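Jukthorpe should keep the terrace

The plan to seat the Pilkington End went to supporters in May, and the club wants an answer before the fixtures come out. I think we should turn it down.

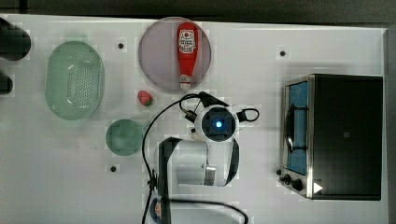 The terrace holds 1320. With seats bolted in, it would hold 483. The club says the seats would bring in families and let us charge more per ticket, and it may be right on the second point. But our best league gate last season was 1141, and most of that crowd chose to stand.

I have heard the argument about promotion. Two divisions up, the ground would need a capacity of 3000 and a good share of it seated. Fine — deal with that when we get there. We finished fourteenth.

The money would do more good on the pitch. Three home games were called off for waterlogging, and the drains on the Walia Road side haven't been touched in years. A postponed game moved to a midweek night costs us half the gate and the bar takings with it.

Seats can go in later. Once the steps are ripped out, I don't believe the club will ever put them back.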